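[Gadix-list] Re: Who paid for the second printing?

4 min read

November, posted by the list member at Grendau

On the question of the second printing, a member wrote:

> I have always understood that the Flidel plays were printed at the
> company's expense, and that the author saw nothing from them. The
> preface to the second printing more or less says so. If he was as
> poor as he claims in the letters, where would he have found the
> money for paper, let alone a printer? I would be glad to hear from
> anyone who has looked at the accounts. I only have the modern
> edition, and the notes there skip the subject.

I spent two afternoons with the Grendau account book last month, so I can answer part of this.

The book covers nine seasons of the playhouse. It was kept by at least two people, and the second of them had much worse handwriting. The entries for printing are mixed in with candles, carpentry and coach hire, which is probably why the editor of the modern edition passed over them. There is no separate heading and you have to read every page.

The first printing was paid for by the company. That part of the usual story is right. There is a payment to the printer for paper, and another for setting and presswork, both in the third season. The copies were sold at the door and the income went back into the general fund.

The second printing is different. In the fifth season the company pays the printer nothing at all. What it does instead is buy 229 copies from the author, at a trade price, and enter them as stock. You don't buy copies from a man if you already own them. The next season it buys 418 more, again from the author, and this time the entry says the copies are "of his own impression." I take that to mean he paid for the printing himself and sold to the company the way he would have sold to any bookseller.

As for where he found the money, he had a share in the house by then. It was a small one, but the fifth season was good and the share paid out twice. The two payments together would have covered a modest print run. I would be careful with the letters. Most of the ones where he complains about money are addressed to his brother-in-law, who was trying to borrow from him at the time. The letters to the printer have a different tone and are mostly about margins.

The preface does say that the plays are issued "by the favor of the company," and I can see why people have read that as meaning the company paid. I think it refers to permission. The company held the acting copies, and he needed their agreement before he could put the texts on sale while the plays were still in the repertory. There is a similar phrase in the preface to the Mets collection, and in that case we have the contract, and it is clearly about permission.

Two things I could not settle. The first is the size of the run. Somebody has written 2,622 in the margin next to the sixth-season entry, in pencil, and earlier articles have repeated it as the number of copies printed. I don't believe it. The pencil is later than the ink, and the number is far too high for a provincial house with a few hundred seats. It could be a shelf number or a page reference from some other volume. Until someone can match it to something, I would leave it out.

The second is what happened to the share when he left. It disappears from the list in the eighth season and there is no record of a sale. The pages for the end of the seventh season are water-stained and I could read only about half of the lines. The reading room has a lamp that helps with faded ink, but it was being repaired when I was there.

If anyone is going to Grendau, ask for the account book by its old number as well as the new one. The catalog lists it under the new number, but the box still carries the old label, and it took most of my first morning to get the right volume. Bring a pencil – they no longer supply them. The reading room closes for lunch at noon and opens again at 1:30.

I have typed up the printing entries from the fifth and sixth seasons into a file, with the spelling left as it is.

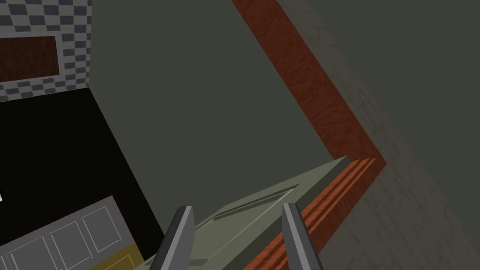 I can send the file to anyone who writes to me off the list. The abbreviations are expanded in brackets, and where I was guessing at a word I have put a question mark after it. I have not done the seventh season yet, apart from the lines that mention the share.

Recent in this archive

Re: Date of the Mets contract
Acting copies with cuts marked in red
Door receipts at Grendau, first three seasons
Re: Re: Spelling of Flidel on the title pages
Looking for a scan of the Gadix playbills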